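Filed under: Day Trips, Crafts & Makers
7 min read

So I finally made it to the open day at the Venckus willow works in Udollow, after missing it two years running (once for a wedding, once for a flat tire and a bad mood). They open the place to visitors every May, and if you have any interest at all in baskets, or old buildings, or just a good cheap lunch, put it on your list!

Getting there is the annoying part. The bus drops you at the bottom of the hill and the sign for the works points at a hedge. Go left past the feed store, keep going when the sidewalk gives up, and you'll smell it before you see it. Boiling willow smells like wet tea bags and tree bark, and I loved it, though the couple walking ahead of me had their sleeves over their noses the whole way up.

Entry was free and parking was four dollars. They hand you a paper map at the gate, which I folded wrong and then couldn't read, so I mostly followed the crowd. First stop was the boiling shed. The tank is 29 feet long and sunk into the floor, and they cook the rods in there with the bark still on so the color soaks into the wood. That's how you get the warm reddish-brown shade they call buff. I had always assumed it was a stain! White willow is the same plant, just peeled without the cooking, and brown willow is left in its bark and dried. Our guide went through all this very fast and then made us guess from three bundles. I got two.

After that came the sorting room, where rods are stood up in a barrel and pulled out by height, tallest first. It looks easy. They let a few of us try and I dropped half of mine on somebody's foot. A good sorter gets through 400 bundles in a season, and having managed most of one bundle, badly, I have a lot of respect for that.

The weaving floor was what I'd come for. It's upstairs, with big north windows and a row of low sloping boards that the weavers sit behind with their legs straight out. My back hurt just watching. They start with the base, and for a round one you split a few thick sticks in the middle, push the others through to make a cross, then open them out like the spokes of a wheel while you weave around. The guide said most beginners rush that part and end up with a base like a potato chip.

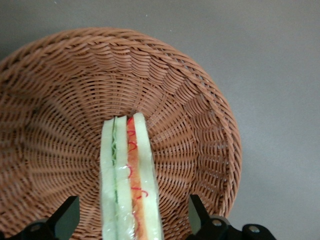 Once the sides are up you have to finish the edge, and I could have stayed for that all afternoon. The stakes get bent down one after another and tucked behind and in front of each other, and there's a point where it looks like a total mess, with ends poking out everywhere, and then a few minutes later it's a border. I asked how long it takes to learn and was told you can learn it in a morning and be embarrassed by it for ten years.

Lunch was in the old packing shed. Bean soup, rye bread, and a slab of apple cake so heavy it bent the paper plate. The line was long and there was only one person on the cash box, so bring small bills and go early. I went at noon and regretted it.

In the afternoon I skipped the talk on drainage (sorry) and walked out to the willow beds with a smaller group. They grow several kinds, and the favorite is one they call Flelska, which is thin and bendy and good for fine work. In May the new shoots are only knee high, so it looks like a field of weeds, but by winter they're taller than I am and ready to cut. The ground was soggy. I wore canvas sneakers. Don't wear canvas sneakers.

The shop is in the front building and it got me, of course. Prices run from key rings up to a log basket I could have slept in, and I came away with a bread basket for 39 dollars and a bundle of offcuts that I swear I'm going to make something with. The big order book on the counter was open at number 1206, and the next free slot for a custom piece was after Christmas.

A few practical things if you're going. The upstairs floor has no elevator, and the stairs are steep. Dogs are fine outside but not in the sheds. The restrooms are behind the boiling shed and there are only two. They also run a one-day beginner class in the fall with the Dridness craft school, and I've put my name on the waiting list, so there may be a very wobbly basket on this blog at some point.

The last bus back down leaves at ten to five. I caught it with wet feet and cake in my bag.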